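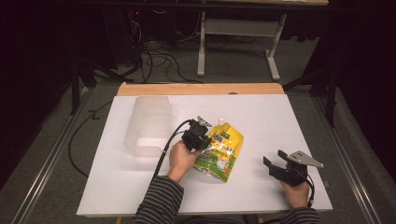 Call for participants: Stondance evening diary study

We look for 41 adults who work in the night or in changing shifts and who are willing to write a short diary by hand for 3 weeks. The study is done by the Stondance project, which has its room in the Prallham building, second floor, next to the stairs. You do not need any experience in writing. You do not need to write well, or even correctly. I am myself not a native speaker and I will be the one who reads your pages.

What the study is about

Many people in this town go to work when their family goes to bed. We would like to know how they divide the hours they have at home: when they eat, when they talk with other people, when they do the laundry, when they have a time which belongs only to them. There are many surveys on shift work, but most of them ask about sleep and health with boxes to tick. We want to read it in the words of the people, also the boring days. Please do not try to make your day more interesting than it was.

In the first round, last January, we gave a form with many small fields for each hour. It was too much, and several diaries stopped in the middle. For this round the form is gone. You get a plain notebook with one page for each day and there is only one fixed question at the top: "What did you do between coming home and going out again?"

What you will do

You come one time to Prallham for a first meeting, where you receive the notebook, a pen and a sheet with the rules. Then you write every day, also on your days off, for 20 minutes. If you are tired you can write less, but please write at least one line and the hour when you wrote it. On the last day you bring the notebook back or send it in the envelope that is inside the back cover. After this there is one talk with me, by phone or in person as you prefer, and I will ask you about some of the days. I take notes by hand and the talk is not recorded.

You can write in English, Vietnamese, Hindi or Spanish. If you want to write in another language, ask me first, and I will try to find a reader.

Who can take part

You are 18 or older. You have worked at least one full year in night shifts or rotating shifts, and you expect to keep the same job during the study. It can be any kind of work: hospital, bakery, warehouse, cleaning, driving, hotel desk, security. Part-time is fine if at least half of your shifts end after midnight. Two people from one household can both take part, but each one needs an own notebook, and please do not read each other's pages before the study is over.

We can not accept people who took part in the first round. I am sorry for this, some of you wrote to me already and asked.

What you receive

Each participant receives 240 dollars. One half is paid at the first meeting and one half when the notebook comes back. If you stop before the end, you keep the first half and you do not have to tell us a reason. The bus ticket to Prallham is paid extra, please keep it. The money comes from the Maltik fund, and Maltik does not see the diaries.

You can also get a copy of your own diary. Tell me at the last talk if you want it, the copying needs a few days.

The first meeting

It takes less than one hour. We sit together in a small group, I explain the rules and we try one page for practice. The practice page is yours and we do not collect it. There is tea, and you can bring something to eat. Children can come along if there is no one at home for them - there are books and colored pencils on the low shelf.

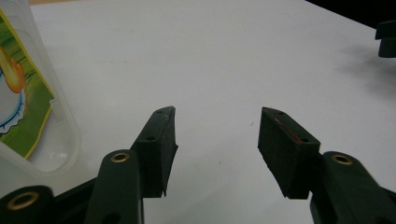

White tabletop at Prallham.

There are morning meetings for people who come directly from work, and late afternoon meetings for people who just woke up. Say in your message which is better for you. The building has an elevator, but the button for the second floor must be pressed long. The parking places behind the building belong to the Dwivedi print shop and they are strict with it, so please use the street.

Your privacy

Your name is not written in the notebook, only a number. The list with names and numbers stays in a locked drawer and is destroyed when the study is finished. Please use first letters or made-up names for the people in your diary, also for your boss. If you wrote something and you regret it later, you can cut out the page or paint over it. I will not ask what was there. When we want to quote a sentence from you in the report, we send it to you before, and you can say no.

The report will be a printed booklet and every participant gets one by mail. I do not know yet the month when it will be ready.

How to apply

Write a short letter or e-mail to Mỹ Bạch, Stondance project, with the following:

Your first name and how we can reach you
What kind of work you do and since when
Your usual shift hours
The language you want to write in
Morning or late afternoon for the first meeting

Three or four sentences are enough. Please do not send a CV. You can also put a note in the Stondance mailbox at the entrance of Prallham, it is the gray one without a lock, so close the envelope.

Applications are open until 20 Aug 2019. If more people apply than we have places, we will choose so that different kinds of work are in the group, and the others go on a waiting list. Everyone gets an answer, also the people we can not take.

For questions by phone, please call in the afternoon. In the morning I am in the meetings and the phone is off.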